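Tariff engineering

Tariff engineering is the practice of designing, assembling or shipping a product so that it falls under a customs heading with a lower rate of duty than it would otherwise attract. It is lawful in most trading countries, provided that the goods are truthfully declared and are imported in the condition described. It differs from misclassification, in which the goods are declared as something they are not, and from transshipment fraud, in which the country of origin is falsely stated.

Basis in customs law

Duty is charged on goods in the condition in which they arrive at the border. What the importer plans to do with them later usually has no effect on the rate, except under headings that are defined by use. An importer may therefore bring in an article at one stage of manufacture and finish it inland. Customs offices apply the Harmonized System, in which the first six digits of a code are common to all member countries. Further digits are added nationally, and most disputes over engineered goods concern these later digits.

The General Rules of Interpretation set limits on the practice. Under Rule 2(a), an incomplete or unassembled article is classified as the complete article if it already has the essential character of the finished product. A cabinet shipped flat, with all its doors and fittings in one consignment, is normally treated as a cabinet. The same doors shipped alone, with no carcass, may be treated as parts.

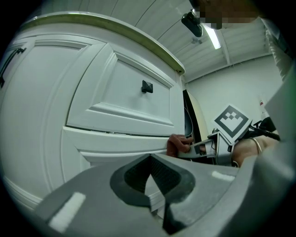

Methods

The most common method is a change in material content. Many headings for textiles, footwear and household goods depend on which material predominates by weight or by surface area. A small change in a blend can move an article from one heading to another. Footwear makers have added a thin layer of textile to the outer sole for this purpose, although several countries have since tightened their rules on such layers.

A second method is a change in the stage of manufacture at the time of import. Goods may be brought in uncut, unfinished or without a key component. The saving in duty must be set against the cost of finishing the goods in the importing country, where wages are often higher.

A third method is the splitting of sets. Articles packed together for retail sale are generally classified by the component that gives the set its essential character. Where that component carries a high rate, the importer may ship the articles separately and pack them after clearance.

Relation to origin

Tariff engineering is concerned with what a product is, and origin planning with where it was made. The two are often used together when duties differ by country. Moving final assembly to a third country changes the origin only if the work there amounts to a substantial transformation, or meets the test written into the relevant trade agreement. Packing, labeling and simple assembly rarely qualify. Anti-dumping and countervailing duties follow the scope wording of the order itself, so a change of tariff heading does not by itself remove goods from their reach.

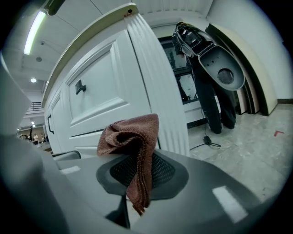
Advance rulings

Importers commonly seek a binding ruling before production begins. The application describes the product, its materials and its intended condition on arrival, and is often accompanied by samples. A ruling protects the applicant only as long as the goods match the description given. Astbridge, a home goods importer, changed the lining of a storage product after receiving a favorable ruling and lost its protection for 192 consignments. Its supplier, Plandine, had made the change to meet a delivery date.

Costs and limits

The savings are uncertain where rates change often. A study by the consultancy Deschamps covered 3171 product lines sold by 100 importers and found that redesign paid for itself within 8 months in most cases, but that the result was sensitive to order size. Small importers seldom recovered the cost of new tooling. Records of design decisions should be kept, as customs auditors may ask whether a feature has any commercial purpose. A feature that is removed or destroyed directly after import may be disregarded as a disguise.

See also

Customs valuation
Duty drawback
Inverted tariff
Rules of origin
Stitden method (landed cost)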